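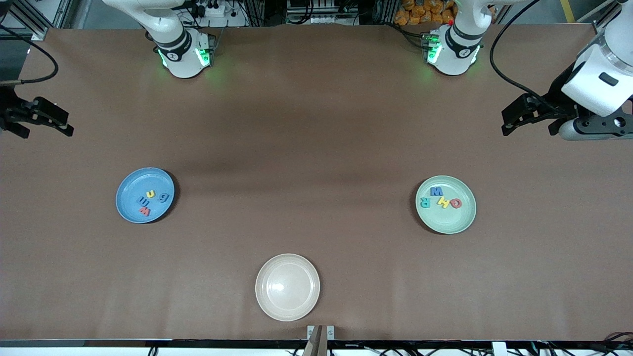 La cellule Brirero est un poste de manipulation à deux bras, installé dans l'atelier de robotique de Brisside et consacré au tri et au regroupement de petits objets légers. Elle a été montée par l'équipe Skaresska, sous la direction de Wing-sze Chou, et doit une part de sa réputation à la simplicité de son entretien : tout s'y démonte avec deux clés et un peu de patience ! L'article traite surtout de son installation, de ses réglages et de ses pannes courantes.

Disposition générale

Les deux bras, blancs, sont fixés du même côté d'une longue table rectangulaire à surface brune et lisse. Leurs bases sont assez écartées pour laisser entre elles un passage utile à l'opérateur qui doit atteindre les connexions arrière. Chaque bras porte une pince noire à deux doigts parallèles. Au repos, les pinces se tiennent de part et d'autre du plan de travail, et le milieu de la table reste accessible pour la mise en place des objets.

Les bras sont désignés du point de vue du robot. Le bras droit se trouve donc à gauche pour une personne debout devant la table, convention qui surprend tous les nouveaux venus et qui vaut aussi pour l'étiquetage des câbles. À Brisside, une intervention notée « bras gauche » concerne toujours le bras gauche du robot.

Mise en service

L'installation commence par le plateau. Le revêtement est tendu depuis le bord avant, puis lissé vers les bases ; quelques plis peu profonds près du bord arrière sont tolérés, à condition que la zone de saisie reste plane. Viennent ensuite les bases, serrées en croix, puis les poignets et les pinces.

Le passage des câbles est l'étape la plus délicate, et sans doute la plus belle à voir quand elle est bien faite. Chaque pince est alimentée par un câble noir qui descend en boucle le long du bras. Une boucle trop courte tire sur le connecteur en fin de course ; trop longue, elle balaie la table et emporte les pièces. La procédure demande d'amener lentement le poignet à chacune de ses positions extrêmes, hors charge, avant de poser les attaches définitives.

À la mise sous tension, les voyants verts au pied des deux bras s'allument. L'opérateur vérifie alors l'ouverture et la fermeture des doigts, puis lance une prise de référence au centre du plateau. La première mise en service complète, en janvier, avait occupé l'équipe 13 heures, essais compris.

Étalonnage

L'étalonnage utilise un jeu d'assiettes rondes et de lettres en mousse. Le choix peut sembler enfantin, mais il est remarquablement efficace : la mousse pardonne un serrage excessif, les contours varient d'une lettre à l'autre et les couleurs vives se détachent bien du fond brun. Dans une disposition courante, une assiette bleu clair et une assiette vert menthe reçoivent chacune quatre lettres, tandis qu'une assiette blanc crème, vide, est placée plus près du bord avant et sert de destination.

Le bras droit travaille en priorité sur l'assiette bleue, le bras gauche sur la verte. Le rebord des assiettes constitue en lui-même un excellent test. Si les doigts le touchent à la descente, la hauteur de référence est à reprendre ; s'ils se referment au-dessus de la lettre, le décalage est dans l'autre sens. Les lettres posées de travers sont particulièrement instructives, car elles obligent le poignet à tourner avant la prise. Le W et le C, avec leurs branches ouvertes, offrent plusieurs points de saisie et révèlent très vite un défaut d'orientation.

Le protocole dit Yeh, du nom de l'atelier qui l'a mis au point, prévoit sept prises consécutives par bras. Un seul échec suffit à reprendre toute la série. La fiche de réglage actuellement en usage est datée du 16 août 2024.

Entretien courant

Les doigts des pinces sont essuyés avec un chiffon sec non pelucheux. Les fixations du poignet sont contrôlées à la clé, sans resserrage systématique, et l'on suit du doigt toute la longueur des câbles pour y chercher un point dur ou une gaine pincée. Les assiettes sont lavées à l'eau savonneuse et les lettres déformées retirées du jeu.

Le journal de la cellule comptait 1 242 cycles au premier remplacement d'une paire de doigts. Depuis, les deux pinces sont révisées ensemble, ce qui évite des écarts de serrage entre les bras.

Pannes et réparations

La panne la plus fréquente est une perte de communication avec une pince. Elle vient presque toujours du connecteur de poignet. Le bras est amené en position basse, mis hors tension, puis le connecteur est débranché, inspecté et remis en place ; l'opération prend environ 2 minutes. Si le défaut persiste, on intervertit les câbles des deux pinces pour savoir si la panne suit le câble ou reste avec l'outil.

Une dérive progressive des prises, toujours dans la même direction, indique plutôt une base desserrée ou un plateau qui a bougé. Dans ce cas, les fixations sont reprises avant tout réglage logiciel, puis la série Yeh est relancée sur les deux bras.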